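Home Help Board > Rooms and Furniture > Desks

Desk against a curved brick wall, what do I do about the gap and the cables?

Posted by Amparo Nieto

Hi all, long-time reader, first time posting in this section. I have a long white desk in a big shared room and the wall behind it is red brick and it curves. Whoever built it must have loved curves, because nothing I own does. The desk is straight, so it touches the wall in one spot and then wanders off, and things drop down behind it. Pens mostly. One time a whole sandwich (wrapped, thank goodness).

Other stuff that may matter:

I rent, so I can't drill into the brick. The lease is very clear and my landlord does look.

There's a round cable hole in the desktop, near the back edge where I keep the flowers and a couple of small white containers. Very little goes through it at the moment. I have a power strip mounted to the underside toward the right end and I want to keep that where it is.

The drawer is at the near end and once it's open it eats up all the space by the chair. I leave it open way more than I should.

There's also a black box on the floor under the desk and I kick it every single day. 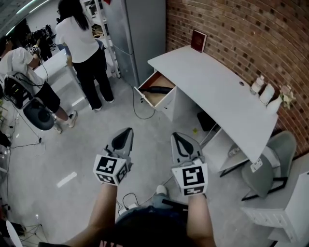

What I've tried so far

I bought a Terneo clip-on tray, the kind that hangs off the back edge of the desk. It's fine on a straight wall, I'm sure, but on mine one end jams against the brick and the other end hangs in space. Sent it back. Then I rolled up a towel and stuffed it in the gap, and that caught the pens but looked like I was expecting a flood.

So I guess I'm asking three things. Is there a filler for a curved gap that doesn't look awful? Should the cables all go down the one hole or over the back? And would you turn the desk completely and have it stick out into the room? I have a tall metal cabinet and shelves along the wall past it, so I can't slide it down much.

I'd like to stay under 20 dollars if I can, but I could be talked into more for something that works. Thanks!!

Valdir Bezerra
replied 4/28/24

Don't turn the desk. I did that in my last place and spent the whole winter walking around it, and then the cables have to cross open floor and you'll trip on them.

For the gap, make a paper template. Tape some wrapping paper or newspaper to the desktop so it hangs over the back edge, push it up against the brick, and run a pencil along the curve. Brick is bumpy so your line will be bumpy, just smooth it out by eye. Cut that shape out of foam board first and see if you like it. If you do, trace it onto something sturdier, paint it white, and let it sit on a couple of strips of wood stuck to the underside of the desk with heavy mounting tape. Nothing touches the wall except the edge of the filler, so your landlord can look all he wants.

I did this for my sister's kitchen counter (round wall, plaster though, not brick) and it took me one afternoon and two trips to the store because I cut the first one backward. Mark which side is UP on your paper. I mean it, write UP in big letters.

Leave 5 millimeters or so of slack so it doesn't scrape when you bump the desk. If the slack bugs you, run a strip of that gray foam for drafty windows along the edge. It squishes into the mortar lines pretty well.

On cables: use the hole. You've got a hole and a strip right there underneath, you're luckier than most of us.

Neusa Arruda

Just pull the desk out a little and put a plant behind it. Worked for me.

Cauã Cordeiro

I like Valdir's template idea, but I'd do the cables first and the filler second, or you'll be reaching under there with a flashlight in your teeth undoing your own work. Ask me how I know!

Mine is a similar setup, long white desk, brick room, rented. What I did was unplug every last thing and lay the cords out on the floor. You find out fast that a bunch of them don't belong to anything. I threw mine in a shoebox labeled "January" in case I missed one, and if I hadn't opened it by then it was all going to the recycling place. (I opened it once. It was for the little speaker.)

Then I sent only what I use daily through the hole, one at a time, plug end first. Fat plugs go in before skinny ones. Under the desk I used hook-and-loop ties, the kind you get on a roll of 10 or so, and stuck a few adhesive clips between the hole and the strip so nothing droops to shin level. Skip zip ties. Every time you swap out a charger you have to cut them, and sooner or later you'll nick a cord. I have.

The Flastorus clips held up OK for me on a smooth painted surface. The cheap ones with no name on them fell off in a week. Wipe the underside with rubbing alcohol first and let it dry, and press hard. Don't bother sticking anything to the brick itself, the dust comes off on the tape and that's the end of it.

About the black box on the floor, can it go up on a shelf? I got a white metal rack and I put it between the desk area and the fridge, and it took everything that used to live by my feet. Open racks are nice next to brick too, you still see the wall. 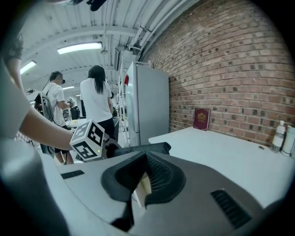

White metal rack beside the fridge, brick wall to the right

For the drawer, I can't help much, except that I emptied mine down to what I reach for every day and now I don't leave it hanging open. If you're always digging around in it, it's probably too full, or the thing you want should be on top of the desk in a cup.

And please put something heavier than a towel in that gap before you lose another sandwich.

Amparo Nieto
replied to Cauã Cordeiro

Ha, the sandwich was fine, I ate it! Okay, cables first, then the paper. I have a roll of brown paper left over from moving, so I'll start there this weekend. Valdir, did you paint both sides of yours or only the top? Neusa, I can't pull it out any farther or the chair ends up in the walkway, but thank you.

Valdir Bezerra

Both sides, and the edges. Mine warped a little when I only did the top. Two thin coats, and stand it up on its edge to dry.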